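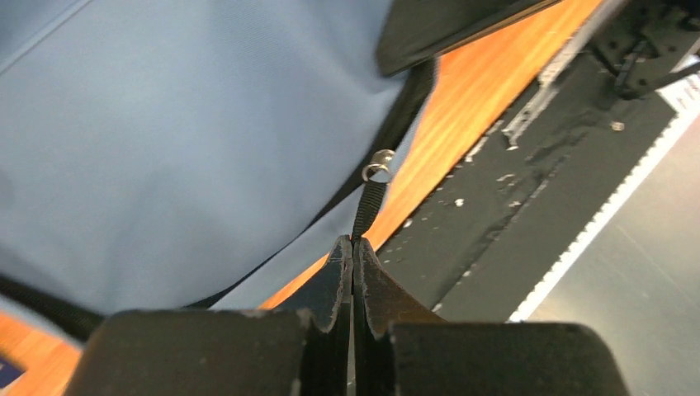
By the time Ok-hee Um got the budget down to one page, the tea had gone cold twice and Güven Akbulut had eaten the last of the sesame crackers, which he denied, with sesame on his sweater.

"Read me the big one again," he said.

"Second arm, Weritz, with the mount and the cable set. Sixteen weeks' delivery."

"Not the weeks. The money."

She turned the page around so he could read it himself. It seemed kinder that way. He looked at it for a good long while, the way his father used to look at a restaurant bill, and then he got up and went over to the bench, where the old arm was working at the blue bag.

They repaired and cleaned bags, mostly for schools and hiking clubs, and the arm's part in it was straps. It took hold of a strap, pulled it snug against its ring, and held on while one of them checked the stitching. The gripper had been bought used from a man in Gulyás who swore it had hardly been touched, and even on the first day the fingers had been scratched pale along the edges. Güven had grown fond of those scratches. He leaned in now, with his hands behind his back (a rule of Ok-hee's), and watched the black strap stand up tight from the fingertips to the little silver ring.

"It does a nice job," he said.

"It does a nice job on one bag at a time, and Thoa wants to send us the whole Orell order in the fall."

"How many is that?"

"1,352."

He whistled. Thoa Mạch had a way of mentioning such things at the end of a phone call, after the weather and her knees, so that you had said yes before you heard the number. She had been their first customer, back when the shop was Ok-hee's garage and the whole equipment budget lived in a cookie tin, and it was very hard to say no to her.

"So we need the arm," said Güven.

"We need something. I've been thinking about fingers." Ok-hee pulled her chair closer and found her pencil, and he knew from the pencil that she had been thinking about it for days and had only let him fret over the other page first. "New fingers for this one, the soft-faced kind that Nostero sells. Then a second set to keep in the drawer. And a proper feeder, so you aren't standing there all afternoon handing it bags like a man feeding a goat. It all comes in under 2,000, and I could have it running by the end of March."

"And the second arm?"

"Next year, if Thoa pays on time."

"Thoa always pays on time."

"Then next year."

He thought about it. He had already told his brother-in-law about the second arm, and had gone so far as to measure the corner by the window for it - twice, once with the good tape. It was a fine corner, and it would go on being a fine corner for another year, he supposed, with the broom in it.

"Could I keep the old fingers?" he asked.

"What on earth for?"

"I don't know. The shelf."

Ok-hee wrote down the feeder, and under it the two sets of fingers, and then, because he was still standing there, she wrote "shelf" in small letters at the bottom with a zero beside it, and went to put the kettle on again.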